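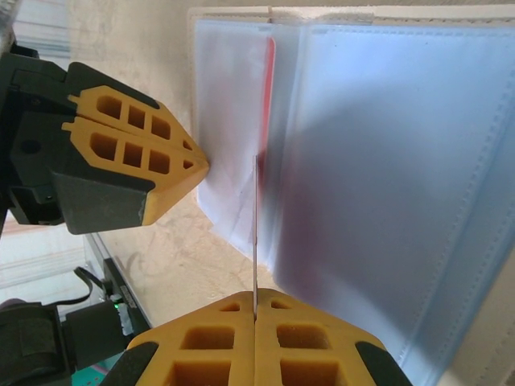 A two-fingered gripper at an open plastic folder, seen from the wrist camera. Photo: Rasano

Rasano releases page-handling planner, and a list of what it gets wrong

MERNCOMBE, November – Rasano today released version 2 of its grasp planning software for thin, see-through materials such as plastic sleeves and document folders. The company is not calling it a breakthrough.

"Every firm in this business has a video of a robot turning a page," said Omar Twal, head of perception. "Ask how many takes it took. We ran 2000 attempts and we are publishing all of them, including the ugly ones."

Clear plastic gives depth sensors very little to work with. The new planner leans on color images from the wrist and slows the fingers when its estimate of a page edge gets shaky. Rasano's tests covered 36 folders. Results were weakest on sleeves that stick together, and the company advises against using the software on original records.

Qusai Saab, who runs testing, doubts that the numbers will carry over to other labs. "They're our folders and our lights," he said. "Try it on yours before you believe us."

The planner and test logs are free to the first 100 labs that apply. Rasano will take questions online Thursday.

Press contact: Abilio Cuesta, Rasano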